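About Clullton

Reading time: 2 min

We write the software between the camera and the motors. That's the short version. Clullton is nine people in two rooms above a print shop, and most of what we make never gets seen by anyone except the engineer who has to tune it.

Started out doing grasp planning for small parts. Customers kept asking for the bit before (where is the thing?) and the bit after (did it go in straight?), so now we do those too. Perception, planning, control, plus the tooling to test all three. No hardware. We don't sell arms, we don't fit grippers. Happy to talk to whoever sold you yours.

What we make

Sadden is the planner. Takes a target pose and a set of limits, gives back a path, or tells you plainly why it can't. The "why" took longer to write than the planner did.

Geum is perception. Pose estimates for parts with awkward surfaces: dark plastic, shiny edges, repeated patterns where one cell looks just like the next. Still our hardest problem and the one we argue about most over lunch.

Buller is the test bench. It runs a task in simulation over and over with small changes in lighting, part position and finger contact, then sorts the failures so you can look at the odd ones first. Every change to Sadden or Geum goes thru 700 Buller runs before it gets merged. Slow some days. Worth it.

How we work

Sim first, then your cell, then back to sim with whatever broke. We keep the wrist view switched on in both, same angle, so an engineer can flip between them with out relearning the picture. Board insertion and placement jobs are a lot of our week right now. Dark part between two fingers, holes in the board behind it, and the planner has to work with what little the part leaves uncovered.

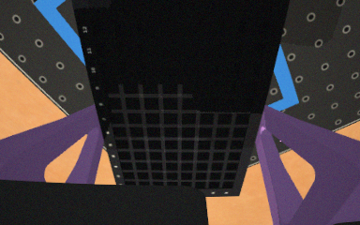 Working with us

Usually starts with a call and a recording of the task going wrong. We'll say early if it's not a software problem. Projects run with 2 engineers from our side, same two the whole way. You get the source, the test cases and the Buller configs at the end.

Next opening for new work is September. Hiring one controls person before then, details on request.

Page updated 2024-06-26

Contact | © Clullton | Back to top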